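Savell rental listings, README

Hi! I put this together while hunting for a flat near campus, and it grew into a proper little data set. It's 807 rental listings from the Savell area, mostly one and two bedroom apartments, plus sublets and rooms in shared houses. I copied them by hand from the Brilau noticeboard and the Lodhi student housing page (my wrists have forgiven me, just).

Each row has the suburb, weekly rent, bond, number of bedrooms, whether it's furnished, and the date it went up. Rents are in whole dollars. Anything over 2000 a week I left out, they were all holiday lets anyway. If a listing gave monthly rent I converted it, and the original figure is in the notes column.

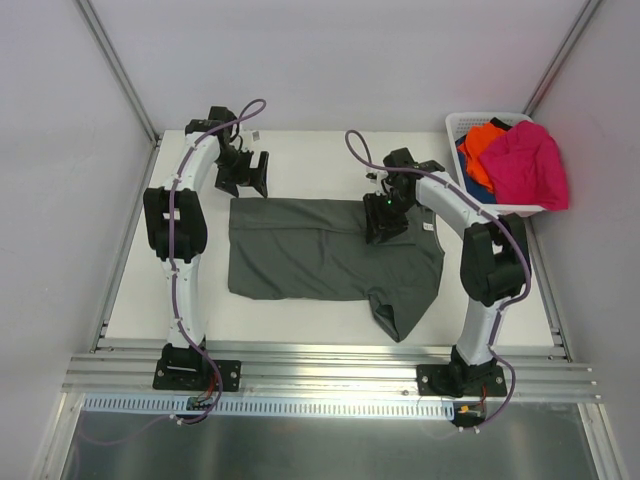 The colour codes in the old spreadsheet are gone, so please use the status column now: open, taken or unknown. There are 71 unknowns, mostly places in Pranano where the ad vanished before I could check. Sorry about those!

Known problems: ten rows have no suburb, "utilities included" means whatever the landlord felt like that day, and a few share houses appear twice with different rooms. I'd love help sorting those out.

No phone numbers or street addresses in the file, and please don't add any. Use it however you like, just mention where you got it. Last updated Thursday, August 16, 2018. I'll do another round in March, once the first-semester rush settles down.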